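3.2 How people read status lights when nothing is wrong

Most of what gets written about indicator lights deals with alarms. I get it - alarms are exciting, and an operator who misses one makes for a good opening paragraph. But I kept wondering about the other 99 percent of the shift, when the lights are on and the day is boring. What do people think a steady light is telling them? That question ate up most of my November, and this section is what came of it.

I worked with staff at two sites. Prurton is a water treatment works with a long-serving crew, and Bultitz is a commercial bakery where people rotate between lines every few weeks. I picked them mainly because they said yes, but they turned out to be a nice contrast. At Prurton you might look at the same panel for ten years. At Bultitz you might look at it for ten days and then never again.

Across both sites I collected 692 short diary entries. Each one was a card, filled in by hand, that asked the same thing: which light did you last look at, what color was it, and what did you take it to mean? I left the last line blank on purpose (no tick boxes!) and people used it in all sorts of ways. A few drew pictures. One card just said "fine, I guess," and I've come to think of that as the most useful answer in the whole pile.

I sorted the cards into two heaps by hand, on my kitchen table, and then did it again a month later to see if I agreed with myself. Mostly I did. The first heap, with 251 cards, holds entries where the writer named a specific condition, like "pump two has power" or "the oven is up to heat." Everything else went in the second heap, where the meaning was a feeling more than a fact. "Normal." "Good to go." "Same as yesterday." I call these ambient readings in the rest of the paper.
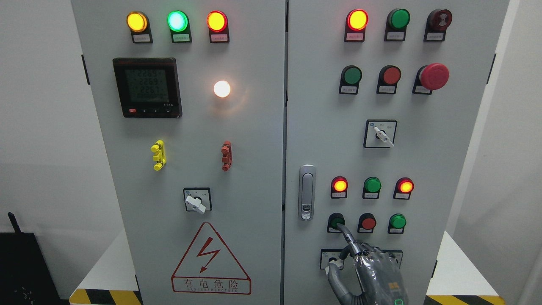
Figure 4. Indicator lamps on a double-door control cabinet. All three lamps in the top row of the left door are lit.

Ambient readings were far more common than I expected, and they didn't go away with experience. I'd assumed the old hands at Prurton would be the ones naming exact conditions and the newer people at Bultitz would be going on vibes. It was closer to the other way around. New people look at the label, then the light, then the label again. People who've been there forever look at the whole row at once and ask themselves if it's the row they know.

Color made this messier. In the design guides I grew up on, red means stop and look, and green means carry on. Plenty of my diary writers repeated that rule to me word for word when I asked. Then they'd fill in a card about a red light that's lit every single morning, and the last line would say "normal." They didn't see a clash there, and after a while neither did I. A color that's always on in the same spot becomes a bit like the color of the wall. You'd only notice if somebody repainted.

The Darkano scale, which I used to rate how sure people were of each reading, wasn't much help with this. It runs from one to five and it assumes the person has a claim to be sure about. How sure can you be of "same as yesterday"? Pretty sure, it seems - ambient readings scored higher than specific ones at both sites. I don't want to lean on that too hard. I think some people were rating how relaxed they felt.

I also ran a small follow-up at Bultitz with 55 cards, this time asking people to write down the light before they walked over to it. The idea came from the Sombatkul protocol, where you record what you expect first and what you find second. Most people got the color right from memory. Hardly any of them could tell me what the label under it said, and several were surprised there was a label at all.

One limit I should own up to: a diary card makes you stop and look, and stopping to look is exactly what people don't do with a steady light. Some of my specific readings probably only exist because I handed somebody a pencil. I come back to this in Section 5, where I compare the cards with what people said during ordinary walk-rounds.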